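Section 4. Nightstand Clearing Task: Set-Up and Run Procedure

Applies to: Claltville student robotics club, household task group
Maintained by: Lăcrămioara Zamfir (task lead), Gwion Jenkins (hardware)

4.1 Purpose

The nightstand clearing task is the second of the household tasks in the Skurkcombe student challenge. The robot stands in front of a small cabinet, picks up light trash from the top surface, and drops it into a bucket held in its other gripper. The operator drives both arms. Section 3 (power-up and joint check) must be completed before any step below is started.

4.2 People Required

Two people are required for every run:

Operator. Drives the arms and calls out each move.
Spotter. Keeps the emergency stop in hand and watches the cables and the feet.

The spotter does not handle trash items, move furniture, or fill in the log while the motors are enabled. New members must spot 13 logged runs before they may operate.

4.3 Preparing the Room

1. Place the nightstand with its open shelf facing the robot's starting position. Leave the back clear of the wall if the desk is in its usual place.
2. Move loose items off the part of the desk closest to the nightstand.
3. Lay the robot's cable on the floor in one wide loop to the side. Do not coil it behind the feet.
4. Check the path between the nightstand and the air purifier. Both people must be able to leave the room without stepping over the robot's cable.
5. Close the nightstand drawer fully.

CAUTION: The wood floor is smooth. Wipe up dust and spilled water before the robot is brought to its working posture. A foot that slides during a forward bend can bring the whole robot down on the furniture.

4.4 Preparing the Items

1. Use empty plastic wrappers and packets only. Glass, metal, and anything with liquid in it are not allowed.
2. Crumple each item once by hand before placing it. A flat wrapper lies too close to the surface for the fingers to get under.
3. Place one item on top of the nightstand, toward the front edge. Add a second item only after three clean runs with one.
4. Record the item type in the Wavmont run log.

NOTE: Clear film is harder to judge through the head camera than printed film. Bright spots on the plastic can look like an edge. Operators should practice with printed packets first.

4.5 Bringing the Robot to Working Posture

1. Set the robot to Stand and wait for the ready tone.
2. Hand the bucket to the carrying gripper. The fingers must close on the rim, with the open top facing up. The spotter supports the bucket from below until the operator calls "closed."
3. Lower the carrying arm until the bucket hangs just above the floor in front of the legs. The bucket should not rest on a foot.
4. Bend the knees first, then lean the torso forward. Stop when the head cameras point down at the top of the nightstand.
5. Hold this posture for a slow count of ten. If the torso drifts, return to Stand and repeat the joint check in Section 3.
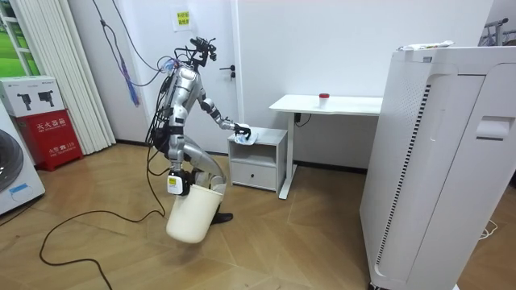

6. Set the arm speed to Slow. The speed setting returns to Normal each time the motors are disabled, so it must be set again after every stop.
7. Load profile 329 on the operator station. Profiles from the earlier table task have a shorter reach limit and will stop the arm before it gets to the nightstand.

CAUTION: Keep hands out of the space between the bucket and the knees while the motors are enabled. The knees move without warning when the robot corrects its balance.

4.6 Picking Up an Item

1. Raise the picking arm above the height of the nightstand before moving it forward. Never approach from the side of the cabinet.
2. Open the fingers halfway. Fully open fingers are wide enough to catch the edge of the top panel.
3. Lower the gripper beside the item until the finger tips are level with its loose edge.
4. Move in sideways and close at low force. The aim is to pinch one edge. A grip around the middle of the item pushes the fingers into the surface.
5. Pause. The spotter checks that the wrist cable has slack and is not caught under the forearm or against the cabinet.
6. Lift straight up by one hand's width. If the item slips, open the fingers, raise the arm clear, and start again from step 2.

NOTE: Do not increase the grip force to fix a missed pickup. Most misses come from the height of the finger tips. Correct the height and try again at the same force.
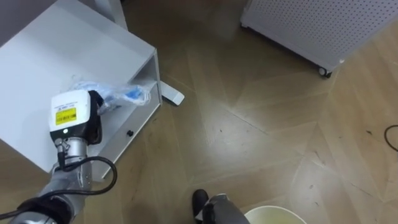
4.7 Dropping the Item in the Bucket

1. With the item held, draw the picking arm back toward the body until it is clear of the front edge of the nightstand.
2. Keep the bucket still. Move only the picking arm.
3. Bring the item over the center of the opening and open the fingers fully.
4. If the film clings to a finger, close and open once more. If it still clings, call a stop. The spotter removes it by hand with the motors disabled.
5. Return the picking arm to its raised position before starting on the next item.

An item that lands on the floor is logged as a drop. Leave it there until the run is over unless it lies under a foot.

4.8 Ending the Run

1. Raise the torso first, then straighten the knees.
2. The spotter supports the bucket from below. The operator opens the carrying gripper only after the spotter calls "mine."
3. Set the robot to Rest and disable the motors.
4. Empty the bucket and return reusable items to the tray.
5. Complete the log entry: operator, spotter, items placed, items in bucket, drops, stops.

Evening sessions end at 2230. A run still in progress at that time is stopped and logged as incomplete.

4.9 Common Faults

Arm stops short of the nightstand. Wrong profile loaded, or the robot is standing too far back. Check the profile first. Do not make up the distance by leaning farther.

Fingers close but do not hold. Finger pads are dusty. Wipe them with a dry cloth with the motors disabled.

Bucket swings. Carrying arm was moved too fast, or the grip is off center on the rim. Return to Stand and repeat 4.5 from step 2.

Wrist cable rubs on the forearm. Stop the run. Report to Gwion Jenkins before the next session. Do not add tape or ties to the cable.

Video delay at the operator station. Close the replay window. If the delay remains, restart the station and tell Lăcrămioara Zamfir, who keeps the Wibisono fault sheet.

Section 5 covers the open shelf task, which uses the same posture with a lower starting height for the picking arm.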